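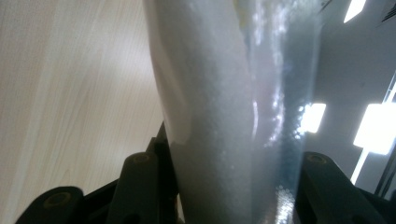

자주 묻는 질문: 기계가 집안일과 작업장 일을 할 수 있습니까?

저는 Georges Fakhoury입니다. Lurberg에서 작은 포장 작업장을 운영하고, 한국어로 이 페이지를 씁니다. 한국어는 제 모국어가 아니라서 문장이 조금 딱딱할 수 있습니다. 손님과 이웃이 저에게 자주 물어보는 것을 모았습니다. 마지막으로 고친 날은 2022년 1월 5일입니다.

로봇이 이제 집안일을 다 할 수 있습니까?
아직 못 합니다. 바닥 청소는 기계가 꽤 잘합니다. 그러나 빨래를 개는 일, 장 본 물건을 정리하는 일, 설거지할 그릇을 골라서 놓는 일은 아직 사람이 훨씬 빠릅니다. 영상에서 로봇이 수건을 접는 것을 보셨다면, 그 영상이 몇 배속인지 먼저 확인해 주십시오.

비닐로 싼 물건을 집는 것이 왜 어렵습니까?
제가 제일 많이 받는 질문입니다. 비닐은 투명한 곳으로 뒤의 배경이 보이고, 구겨진 곳은 조명을 받아서 하얗게 반짝입니다. 카메라는 어디까지가 물건이고 어디부터가 비닐인지 구별하기 어렵습니다. 천장에 밝은 등이 있으면 더 심합니다. 그리고 손가락이 비닐만 잡으면 안에 있는 물건이 미끄러져 내려갑니다. 사람은 손끝의 느낌으로 금방 고쳐 잡지만, 집게에는 이런 감각이 없는 경우가 많습니다.

그러면 조명을 바꾸면 됩니까?
도움이 됩니다. 우리 작업장에서는 작업대 바로 위의 등을 끄고 옆에서 부드러운 빛을 주었더니 실패가 줄었습니다. 하지만 가정집에서 로봇 때문에 등을 옮기라고 말하기는 어렵습니다.

두 손가락 집게로 충분합니까? 사람처럼 다섯 손가락이 필요하지 않습니까?
상자, 병, 봉지를 옮기는 일은 손가락 두 개로 많이 할 수 있습니다. 저도 직접 집게를 손에 들고 해 보았는데, 생각보다 여러 가지가 됩니다. 안 되는 것은 매듭 풀기, 테이프 끝 찾기, 얇은 종이 한 장만 떼기 같은 일입니다. 위가 넓고 아래가 좁은 물건은 잡는 높이를 잘 정해야 합니다.

로봇은 어떻게 일을 배웁니까?
방법이 여러 가지 있습니다. 제가 아는 방법은 사람이 카메라가 달린 집게를 손에 들고 같은 일을 여러 번 하고, 그 기록으로 기계를 가르치는 것입니다. 제 동료 Fouad Majali는 포장된 물건을 선반에 놓는 동작을 200번 했습니다. 그 정도로는 부족했습니다. 2000번을 목표로 했고, 지금은 1738번까지 왔습니다. 팔이 아프니까 하루에 많이 하지는 않습니다.

포장을 벗기는 일도 맡길 수 있습니까?
저는 아직 권하지 않습니다. 비닐은 찢어지는 방향이 매번 다릅니다. 칼을 쓰면 안의 물건이 상할 수 있고, 안전 문제도 있습니다. 우리는 이 일을 계속 손으로 합니다.

작은 작업장에도 지금 살 만한 것이 있습니까?
매일 같은 크기의 상자를 같은 자리에 놓는 일이라면 있습니다. 물건의 모양이 자주 바뀌면 기다리는 것이 낫습니다. 우리는 Gonus와 Prereck 두 제품을 비교했습니다. Gonus는 조용하고 설정이 쉬웠지만 부드러운 포장에 약했습니다. Prereck은 더 세게 잡을 수 있는데 얇은 비닐에 자국을 남겼습니다. 결국 하나도 사지 않았고 Nseir에 있는 대여점에서 Gonus를 한 달 빌렸습니다.

로봇이 사람의 일자리를 빼앗습니까?
큰 공장의 사정은 제가 잘 모릅니다. 우리 작업장에서는 줄어든 사람이 없습니다. 기계를 빌린 한 달 동안에는 옆에서 지켜보는 사람이 필요했으므로 일이 조금 늘었습니다.

집에서 쓸 로봇은 언제 나옵니까?
날짜를 말하는 사람은 많지만 저는 말하지 않겠습니다. 2월에 부드러운 손가락 끝을 새로 시험할 예정이고, 결과가 나오면 이 페이지에 질문을 추가하겠습니다. 비닐 포장 외에 궁금한 물건이 있으면 크기와 무게를 적어서 보내 주십시오. 답장은 조금 늦을 수 있습니다.

문의: Georges Fakhoury, Lurberg 작업장 | 글의 무단 복제를 금합니다 | 맨 위로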